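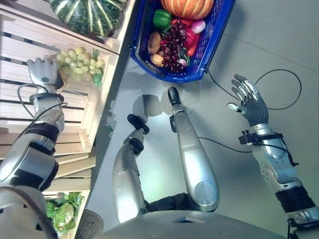

The Property Room After the Move

Interview by Ismail Abou Zeid

Salma Amrani has run the property and evidence unit of the Vorley Police Department for five years. Before that she worked in records, on the floor above, where she handled the paper that describes the items she now stores. The unit moved in the spring from the basement of the old station to a ground-floor suite at the rear of the new one, and the move is what I had asked to talk about. We spoke at her desk at 7:30 in the morning, before the intake window opened.

She began with the baseline. A full inventory was completed before anything was packed. "You do not move a property room and then inventory it," she said. "If you find a discrepancy on the other side, you can't say whether it happened in the truck or in 1998." The pre-move inventory was done by two-person teams, one reading the package label aloud and one checking the record. It covered every item on the books and also every item on the shelves, which are two separate passes. The first pass starts from the record and looks for the package. The second starts from the package and looks for the record.

The second pass produced 102 packages with no open record. Most had been approved for disposal at some point, had the record closed, and were never pulled. "The paperwork got ahead of the hands," Amrani said. "Somebody signed the destruction list, the clerk closed the lines in the system, and then the items that were supposed to go in the burn box stayed on the shelf." None of the 102 were firearms or cash. Each was reopened under its old number, with a note, and run through disposal again from the first step.

The first pass turned up fewer problems, and she considers those the more serious kind. A record with no package means the item may be gone. In practice all but a handful were found misfiled, usually on the shelf directly above or below the assigned one. The others were traced to the county lab, which had kept them after testing without sending a receipt. Amrani now asks the lab for a holdings list each quarter and compares it against her own sign-outs.

I asked why the shelf above or below was so common. "Bin labels used to be on the lip of the shelf," she said. "Half the people read the label as belonging to what was over it and half as belonging to what was under it. It had been like that for as long as anybody here could remember." In the new suite the location label is fixed to the bin itself and repeated on the upright, with a barcode on both. The labels are printed on a polyester stock from Hầu, chosen after paper ones in the basement curled in the damp. She had tested several stocks by sticking them to a shelf next to the old boiler and checking them each month.

The new room has 1,116 bin locations for general property, plus long storage for rifles, a refrigerated section for biological samples, a drying cabinet and a vault for cash, drugs and handguns. The vault sits inside the main room and has its own alarm zone. Two people must badge in within the same minute for the door to release, and one of them has to be from outside the unit. Amrani does not have the ability to change that setting herself. Changes go through Wael Metwally, the lieutenant over support services, and are logged on a server the unit cannot edit.

Intake is through pass-through lockers made by Ulletti, set into the wall between the report-writing room and the processing area. An officer packages the item, puts it in an empty compartment and pushes the door shut. It can then be opened only from the property side. I asked whether officers liked them. "They like that they can do it at three in the morning," she said. "They don't like that I can reject it and they have to come back."

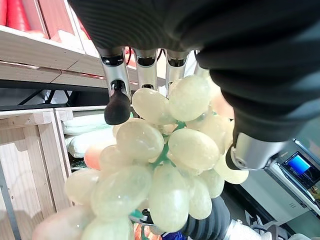

Issue 102 - Page 5

Rejections are the part of the process she has changed the most. Under the old practice a clerk who found a bad package, such as an unsealed bag or a missing weight, would fix it and move on. That put the clerk in the chain of custody for the contents, and a defense attorney could reasonably ask what else had been fixed. Now the package goes into a correction locker, the officer gets an automatic message, and the supervisor is copied if it has not been handled by the end of the officer's next shift.

"The first month was bad," Amrani said. "Then people started reading the packaging sheet." The sheet is a single page posted over the counter. It has one row for each kind of item and gives the container, the seal, the weight rule and the place where the initials go. Wet clothing goes to the drying cabinet on paper and never into plastic. Knives go in a tube. Currency is counted by two officers in view of a fixed camera, sealed in a clear bag and never combined with a wallet or purse, even when it was found in one.

Batteries were the most recent addition to the sheet. Electric scooters and bicycle packs now go to an outdoor cabinet on the far side of the vehicle yard, with the battery separated from the frame when it can be done without tools. The frame and the battery carry the same case number with different item numbers. "We used to put a scooter in as one item," she said. "Then you need to dispose of the battery early as a hazard and keep the scooter for court, and you can't split a line once it's been transferred. So split it at the start."

The tracking software is Rasero, which the department had been using for records before it bought the property module. Amrani was frank about its limits. The search function does not match partial serial numbers unless the user puts in a wildcard, and for some time clerks were telling callers that a bicycle was not in the building when it was. The case disposition feed from the court arrives as a flat file overnight and is matched on the case number alone. When two agencies use the same number format, matches can be wrong. Every match that would lead to a disposal is therefore read by a person before it goes any further.

"Software will tell you a thing is eligible," she said. "Eligible is a question for the detective. It's a different word from approved."

The approval path has four stops. The system lists a case as closed and past its appeal period. The assigned investigator, or that person's replacement, confirms there is no other hold. The prosecutor's office signs for any felony. Metwally signs last. A homicide file is never listed at all. Sexual assault kits have a separate retention code that blocks disposal no matter what the court feed says.

Between the start of the inventory and the day of the move, the unit disposed of 1,837 items through this path. Amrani regards that as the main benefit of relocating. The basement had been receiving more than it released for as long as there were figures to compare, and the ratio is the one number she reports upward each month. A property room that takes in more than it lets go is going to fill, she said, and adding shelves changes only the date.

Auditing has also been moved outside the unit. Ashraf Mahrous, a sergeant in professional standards, draws a random sample from the system without notice and comes down with the list in a sealed envelope. He picks half the lines from the records and half from the shelves, following the same two-way method used in the inventory. Amrani is allowed to be present but does not handle the packages. Mahrous opens nothing. He checks the seal, the initials, the location and, for drugs and cash, the gross weight against the weight at intake, with an allowance for moisture loss in plant material.

I asked what he had found so far. "Location errors," she said. "One bag with initials that weren't across the seal. That one was mine."
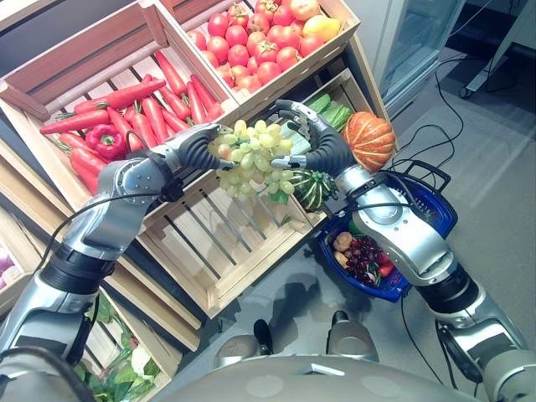
VORLEY, July - I went back to the suite in the summer to see the public side, which had not been open at the time of the first conversation. It has its own entrance from the parking lot, a counter with a transaction drawer and a small waiting area with a row of fixed chairs. Khadija Kabbaj staffs it on release days. She came to the unit from the front desk, and her position is the only one added with the move.

Release is by appointment. Kabbaj pulls the items the afternoon before and stages them in a locked cage behind the counter, so that an owner is not left waiting while somebody searches. The owner shows identification, signs on a pad and checks the contents through the drawer window. Firearms are handled separately and need a fresh background check whatever the reason they were taken in.

Found property makes up most of her work. Phones are the hardest category, as a locked phone says very little about its owner. The unit does not attempt to get into one. It reads the equipment number from the tray or case where that is possible and keeps the phone for the full statutory period. "People call and say it's black, it has a crack," Kabbaj said. "I ask them for the number off the box it came in. A lot of people kept the box and don't know they did."

Bicycles go better. An owner with a serial number can usually be answered during the call now that the wildcard problem is understood, and the unit's voicemail greeting tells callers to have the number ready. Unclaimed bicycles in working order go to auction through the city's surplus contract. The rest are released for parts.

Amrani joined us toward the end with a list of what was left to do. The drying cabinet needs a second filter housing. The refrigerated section has an alarm that calls her phone and one other, and she would like it to call dispatch as well, which requires a relay that was left out of the building contract. The old basement is still on her books as a storage location, even though it is bare, and cannot be retired in Rasero until the last transfer line is closed. One line is open. It is for a safe door, logged as evidence long before her time, that would not fit in the freight elevator.

"It's at the city garage," she said. "It has a label on it. I drive over and scan it."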